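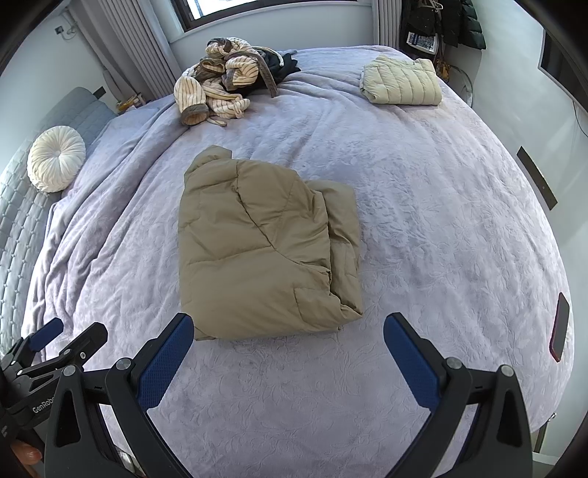
출판단지 오픈데이 다녀온 메모 (전기·평전 쪽만)

급하게 적는다. 내일이면 다 까먹을 것 같아서. 순서 뒤죽박죽일 수 있음.

9월 오픈데이. 출판사 세 곳이 하루에 문을 같이 여는 행사고, 나는 평전이랑 회고록 보러 갔다. 소설 쪽 행사도 있었는데 시간이 안 맞아서 통째로 포기. 등록 부스에서 받은 번호표가 684번. 오전 열 시 좀 넘어서였는데 벌써 그 번호라니. 줄은 금방 빠졌다.

첫 번째, 코도라(Codora)

건물 2층 편집부. 생각보다 조용하고 좁다. 책상마다 교정지. 요즘도 종이로 본다고 한다. 1교, 2교까지는 화면, 마지막은 무조건 출력. 빨간 펜이랑 초록 펜을 나눠 쓰는데 빨강이 편집자, 초록이 사실확인 담당.

안내는 편집장 베셀라 니콜라이디스. 말이 엄청 빠르다. 받아적다가 놓친 거 많음. 지금 만드는 책은 전쟁 시기 지방 신문에서 일한 여성 식자공의 평전. 기자가 아니고 식자공. 이름이 기사에 한 번도 안 실린 사람이라 자료 찾는 게 일의 절반이었다고. 월급 장부, 노조 회비 영수증, 조카가 갖고 있던 편지. 편지가 246통인데 그중에 날짜가 적힌 건 얼마 안 되서 우표 소인이랑 종이 종류 보고 순서를 맞췄다고 했다. 이 얘기 할 때가 제일 재밌었다. 소인이 뭉개진 건 날씨 얘기로 맞춰봤단다. "그해 첫눈이 왔다" 이런 문장 하나로 두 달을 좁히는 식.

질문 시간에 누가 물었다. 대화 장면을 왜 따옴표로 안 쓰냐고. 니콜라이디스 대답, 들은 사람이 남긴 기록이 있으면 따옴표, 없으면 절대 안 씀. 저자하고 이걸로 두 번 크게 싸웠다고. 초고에는 식당에서 싸우는 장면이 네 쪽이나 있었는데 근거가 편지 한 줄이어서 결국 한 문단으로 줄었다. 저자는 아직도 아까워한다고 함. 나도 좀 아까울 것 같다.

벽에 연표가 붙어 있었다. 긴 종이에 손글씨. 한 줄은 주인공, 한 줄은 신문사, 한 줄은 도시. 사진 찍어도 되냐니까 출간 전이라 안 된다고. 아쉽.

나오면서 견본책 코너. 가제본은 만져볼 수만 있고 못 가져감. 표지 시안 세 개 놓고 스티커 붙이게 해놨길래 활자 상자 그림 있는 쪽에 붙였다. 제일 인기 없는 쪽이었음.

이동. 걸어서 십오 분. 표지판이 중간에 끊긴다. 우체국 지나서 왼쪽인데 나는 직진했다가 돌아왔다. 가실 분은 참고.

두 번째, 루이스오르테가(Ruiz-Ortega) 인쇄소

여기는 인쇄랑 제본. 귀마개 나눠준다. 꼭 끼세요, 장난 아니게 시끄럽다. 설명은 소리 때문에 거의 안 들렸고, 유리벽 있는 방에 들어가서야 제대로 들었다.

실로 묶는 사철 제본 라인을 봤다. 두꺼운 평전은 거의 사철로 간다고. 풀로만 붙이면 600쪽 넘어갈 때 가운데가 잘 안 펴진다는 설명. 집에 있는 옛날 회고록 하나가 딱 그 꼴이라 혼자 고개 끄덕끄덕. 화보 면은 따로 찍어서 중간에 끼운다. 본문 종이에 사진을 같이 찍으면 싸긴 한데 어두운 데가 다 죽는다면서 두 가지를 나란히 보여줬다. 차이 확실히 남. 같은 초상 사진인데 한쪽은 머리카락이 그냥 검은 덩어리.

찾아보기 얘기도 여기서 나왔다. 의외로 인쇄소에서. 마지막에 쪽수가 밀리면 색인이 다 틀어지니까 인쇄소에서도 제일 무서워하는 부분이라고. 작년에 어느 평전 색인 항목이 1,828개였는데 머리말에 한 쪽이 추가되는 바람에 밤새 다시 뽑았단다. 누구 책인지는 안 알려줌. 로마 숫자로 머리말 쪽수를 따로 매기면 그런 일이 없는데 요즘 디자이너들이 싫어한다고 투덜투덜.

기념품은 재단하고 남은 종이로 만든 메모장. 두 권 받았다. 종이 좋다. 이 메모도 반은 거기다 적은 거 옮기는 중.

점심은 인쇄소 앞 푸드트럭. 줄 길고 감자가 덜 익음. 물은 챙겨가는 게 낫다. 단지 안에 편의점이 딱 하나고 그것도 반대쪽 끝.

세 번째, 덴데베티(Dendevetti) 자료실

오후 두 시 반 예약 타임. 여기는 예약 안 하면 못 들어간다. 열두 명씩 끊어서 입장. 가방은 사물함, 연필만 가능. 볼펜 갖고 들어가려다 걸림.

기자들 취재수첩이랑 인터뷰 녹음테이프를 모아놓은 곳이다. 테이프가 202개까지 디지털로 옮겨졌고 나머지는 대기 중이라고. 담당자 데스피나 이바노프가 직접 하나 틀어줬다. 어느 종군기자가 은퇴하고 나서 한 인터뷰인데, 본인 얘기보다 질문자한테 자꾸 되묻는다. 왜 그걸 묻느냐, 그걸 알아서 뭐 하느냐. 직업병이구나 싶었음. 중간에 개 짖는 소리, 문 닫는 소리 다 들어가 있고. 녹취록에는 이런 게 전부 빠지는데 이바노프는 빼면 안 된다는 쪽이다. 말이 끊긴 자리에 뭐가 있었는지 나중 사람이 알아야 한다고. 그래서 여기 녹취록은 괄호가 많다. (컵 내려놓음) (7초 침묵) 이런 식. 처음엔 읽기 힘든데 세 쪽쯤 지나니까 오히려 목소리가 들리는 것 같았다.

취재수첩은 유리 너머로만. 글씨가 진짜 엉망. 속기 비슷한 자기만의 기호를 쓴 사람이 많아서 해독표를 따로 만든다고 했다. 가족한테 물어봐도 모르는 경우가 대부분. 한 수첩은 뒤에서부터 거꾸로 쓰여 있고 중간에서 장보기 목록이랑 만난다.

열람 신청은 우편이나 현장에서만. 심사에 한 달. 연구자 아니어도 된다는데 목적을 한 장으로 써내야 함. 유족이 공개를 막아둔 상자도 꽤 있다고. 평전 쓰는 사람들이 제일 궁금해하는 게 꼭 그 상자라더라. 이바노프는 내용을 알면서도 모르는 척해야 하는 게 힘들다고 웃었다.

브라리스(Braris) 홀 대담

네 시. 마지막 일정. 단지 중앙에 있는 홀인데 의자가 딱딱하다. 주제는 "살아있는 사람의 평전을 써도 되나". 니콜라이디스가 다시 나왔고 아침보다 목이 쉬어 있었다. 이바노프도 같이.

둘이 의견이 갈렸다. 니콜라이디스는 쓸 수 있을 때 써야 한다, 동료들이 살아 있어야 반박도 듣는다. 이바노프는 최소한 편지랑 수첩이 정리된 뒤에. 안 그러면 본인이 해준 얘기를 받아적은 책이 된다고. 객석은 반반이었던 듯. 뒷줄의 어떤 분이 그럼 자서전이랑 뭐가 다르냐고 물었고 대답이 길어져서 사회자가 끊었다. 더 듣고 싶었는데.

원수처럼 지낸 동료한테 원고를 보여주느냐는 질문도 있었다. 니콜라이디스는 보여준다고. 고쳐주진 않는데 틀린 날짜는 꼭 그 사람이 제일 먼저 찾아낸다고 해서 다들 웃음.

끝나고 판매대. 회고록 재고 할인하는 칸이 있다. 두 권 샀음. 하나는 지방 라디오 아나운서 회고록, 하나는 번역가 부부 평전. 뒤에 거는 첫 장만 읽었는데 문장이 좀 뻑뻑하다. 번역 탓인지 원래 그런지 모르겠음. 카드는 되는데 영수증 기계가 고장나서 손으로 써줬다.

다음에 갈 사람용 메모

덴데베티 예약부터 잡을 것. 오전에 거의 다 찬다.
인쇄소는 점심 전에. 오후엔 기계 한 대만 돌린다고 들음.
연필 두 자루.
셔틀은 다섯 시 반이 막차. 대담 끝까지 들으면 뛰어야 한다. 나는 뛰었음.
아이 데리고 온 분들은 인쇄소에서 오래 있던데 자료실은 어린이 입장 불가라고 써있었다.

식자공 평전은 내년 봄에 나온다고 하니 나오면 따로 쓰겠음. 빠진 거 생각나면 밑에 추가함.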